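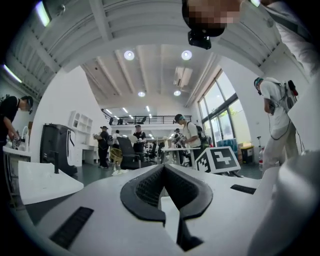 5. Room and Furnishings

5.1 The hall

All placement records in this paper come from one open hall, which we call the Hukska room after the project that furnished it. The hall is a shared workspace with a mezzanine along the back, closed off by a black metal railing. Desks stand below the mezzanine and were in ordinary use throughout the work. We did not ask the people at the desks to leave or to change their habits, and we treat their presence as part of the setting.

Light matters here because several of the objects are pale and stand on pale surfaces. The ceiling is white, with long parallel beams, and carries round lights of two sizes together with fluorescent tubes. A bank of dark-framed windows admits daylight from one side. Vlasta Vlček took readings at counter height before each block of records and noted them with the time. Blocks were started only when the reading at the basin was over 200 lux. Late in the afternoon in December this condition depended on the ceiling lights alone, and records from those hours are marked in the data file.

Air movement was considered a minor nuisance. A rectangular air-conditioning vent is mounted between the beams near the middle of the ceiling. Paper items such as receipts and single tissues were left out of the object set for this reason. Stiff cards were kept, provided that they stood in a cup or lay under another object.

5.2 The wash area

The wash area is the part of the room in which most placements were recorded. It consists of two white sink counters set at an angle to each other, so that a person at one can reach part of the other by turning. Each has a black faucet at its back edge. The counter used as the reference position has a wide glossy basin and a tall curved spout; its base is a wooden slatted cabinet. The second counter has a dark cabinet panel and served mainly as an overflow surface.

We divided the reference counter into four zones: the left rear corner, the right rear strip beside the faucet, the front rim, and the basin itself. The zones are unequal in area. An earlier version with equal zones was dropped after Mabli Beddoe and Bijan Ahmadpour coded the same block separately and disagreed mainly on objects resting across a boundary. With the present zones, a boundary falls where the shape of the counter changes, and an object is assigned to the zone that carries most of its base.

Upright containers tend to settle in the rear corners. A cup that holds something is treated as a single object with contents, and the contents receive a separate code only when they are removed. The distinction matters for long or flat items. A card projecting from a cup takes up more room above the counter than the cup's base would suggest, and it can interfere with the reach toward the rear of the basin. Spray bottles were coded in the same way as cups, with the direction of the trigger head added.

The floor next to the wash area was coded as a fifth zone, which was not planned at the outset. Water bottles were set down on the floor often enough in the pilot that leaving the floor out would have lost a whole class of placement. A bottle on the floor was coded as placed if it stood upright and as dropped if it lay on its side. Bins and chairs were coded as furniture and were not counted as placements, although their positions were noted at the start of each block. Flowers were coded with whatever held or supported them.

Loose storage along the wall was excluded. The shelving at the far left holds small items and cables in no fixed order, and no stable starting state could be defined for it. We return to this limit in Section 6.

Figure 5. The wash area and the floor beside it. The reference counter, with the tall black faucet, is directly ahead; a dark teal cup stands on its left rear corner and a spray bottle with a blue trigger head to the right of the faucet. The second counter is to the left. A clear water bottle stands on the floor to the right of the cream-colored bin, and a white table with light wooden legs is farther back.

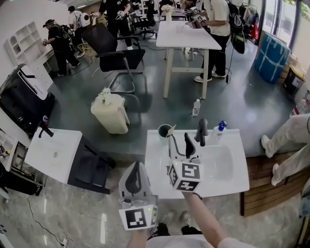
5.3 Coding and agreement

The data set contains 316 placements by 33 participants. Each placement was given an object class, a zone, an orientation, and a note on whether the object had been moved from another zone in the same block. Shirin Vahidi coded the full set. Vasylyna Didenko coded a subset without access to the first coder's file, and differences were settled by discussion.

Most differences concerned the right rear strip. The strip is narrow, and an object pushed slightly forward can be read as standing beside the faucet or on the side rim of the basin. We kept the coding rule as written and did not add a sixth zone. Readers who wish to merge the rear strip with the front rim can do so from the published file, where the two carry adjacent codes.

Differences over the floor zone were less frequent but harder to settle. The coders did not always agree on how far from the counter a bottle could stand before it belonged to the table area instead. The limit was finally set at the near side of the bin, measured from its position at the start of the block. Where the bin had been moved during a block — this happened mostly when the chair behind it was in use — the starting position was retained.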